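Kilwood Robotics Club: Call for Student Participants, Simulated Household Tasks Project

Posted July 19, 2025

The Kilwood Robotics Club is looking for 7 students to join its household tasks project for the coming school year. The project runs from the first week of classes through the end of February, when the team enters the Waseck Simulation Challenge. The club meets at the Hanrahan Building, second floor, in the computer lab.

All of the work is done in simulation. Team members build virtual rooms, write the tasks a robot arm has to carry out in them, and drive the arm with a game controller to record practice runs. The recorded runs are then used to train a program that tries the same tasks by itself. Last year's team finished a kitchen and a laundry room. This year's room is a bathroom. The basic layout is in place, and new members will add to it and test it.

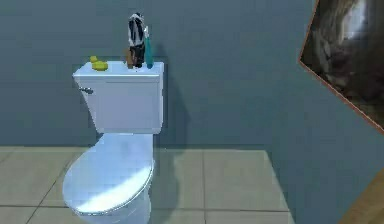 TASKS IN PROGRESS

The first group of tasks uses the top of the toilet tank. The items there include a yellow rubber duck and a teal toothbrush, and the taller black-and-white piece partly hides the small brown one from the front. Students will write tasks for moving a single item to a given spot, for picking up one item without knocking over the one next to it, and for clearing the tank lid. A task for the flush lever is planned for the second half of the project.

We need 400 accepted practice runs before the winter break. A run is accepted when a second student has watched the playback and signed off on it. Runs with a dropped item are saved in a separate folder and do not count toward the total.

WHO CAN APPLY

Students in grades 9 through 12 who live in the Kilwood school district. You do not need to have been in the club before. Some programming helps (Python, or a block language if that is what you have used), but two of the openings are for students who would mostly do room building and object modeling. If you have made levels for a game, mention it.

TIME

Two meetings a week after school, 90 minutes each. Members are expected to record at least 5 runs a week, either in the lab or at home if their computer can run the software. In February there will be extra meetings before the challenge. Please look at your winter sports or theater schedule before you apply.

COST

There is no fee. The software is free for students, and the lab has controllers. The trip to the challenge is paid for by a grant from Asside, which also lent the club its two newer workstations.

HOW TO APPLY

Pick up a form at the Hanrahan Building front desk or in the school office. Answer the three short questions on the back and have a parent or guardian sign it. Forms can be returned to either place. Applicants will be asked to come in for a short session at the lab, where you will try the controller and fix a small mistake in a task file. You may bring notes.

Students who are not placed on the team will be put on a waiting list and can still attend the club's open lab hours.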